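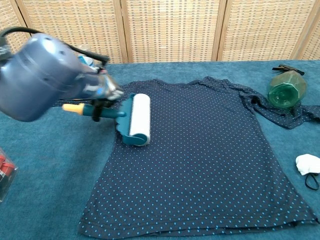 *A lint roller on a polka-dot T-shirt.*

My music collection lives in a gray box about the size of a toaster, on a shelf in the hall closet in Remville. It has my whole life in it. There are 244 albums, most of them ripped from CDs I bought in college with money that should have gone to rent, plus a pile of live recordings that never made it to any streaming service. For years I could only play them at home. Now I play them on the bus, at work, and in my sister's kitchen, and I can't tell you how happy that makes me!

The program that changed things for me is called Skollis. It's a music server, and music is all it does. You install it on a computer that stays on, point it at a folder, and go make a sandwich. When I came back, it had sorted nearly everything, found the cover art, and even fixed the two-disc sets I'd labeled badly back when I thought "misc2" was a fine name for a folder.

I'd tried the big do-everything media servers before, and I still like them for movies. Music always felt like the spare room, though. Gaps crept in between tracks on live albums. Classical pieces got filed under whoever happened to be conducting. Skollis plays a concert recording straight through with no hiccup, and it lets you browse by composer, by label, or by the year you added something (my favorite, because it's like reading an old diary).

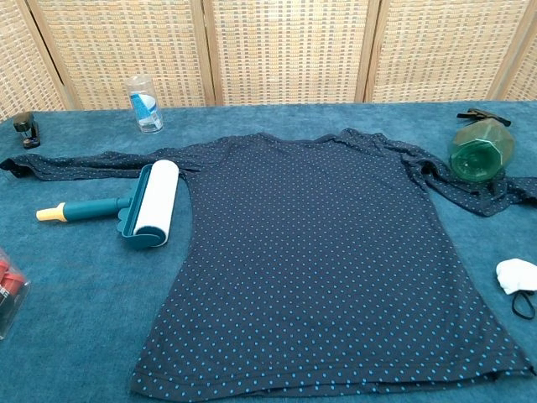
Getting it to work away from home was the part I dreaded. I've lost whole evenings to router settings, and I was ready to lose another. Setup took 3 steps: make an account, name the server, and type a short code into the phone app. I did it at the kitchen counter while the pasta boiled, then walked to the end of the street with my headphones on to check. The first song started before I reached the mailbox.

The phone app is called Pamotmont, made by a separate team, and it's a joy. You can tell it to save albums for offline listening, and it shrinks the files on the way over so they don't eat your storage. I keep 40 albums on my phone at a time and swap them out when the mood changes. On a slow connection it drops the quality quietly and brings it back up when it can. I've only caught it doing this once, on a train in August, somewhere with more cows than cell towers.

There are rough edges. Search is picky about accents. My folder of records by a band called Mạc sat under "Unknown" until I edited the tags by hand, and typing the name without the dot under the "a" still gets me nothing. The desktop player looks like it was designed on a much smaller screen. And if your server is an old laptop, the first scan will make its fan howl – mine ran for 46 minutes and scared the cat out of the closet.

The basic version is free and covers everything I've talked about so far except offline saving. I paid for that after a week, and would again. Sharing comes with it too, so my sister now has her own login and her own play history, which is wall-to-wall disco. She has started sending me playlists built out of my own albums, full of songs I'd skipped for twenty years – the last one opened with a B-side I didn't know I owned, and I've had it on all morning.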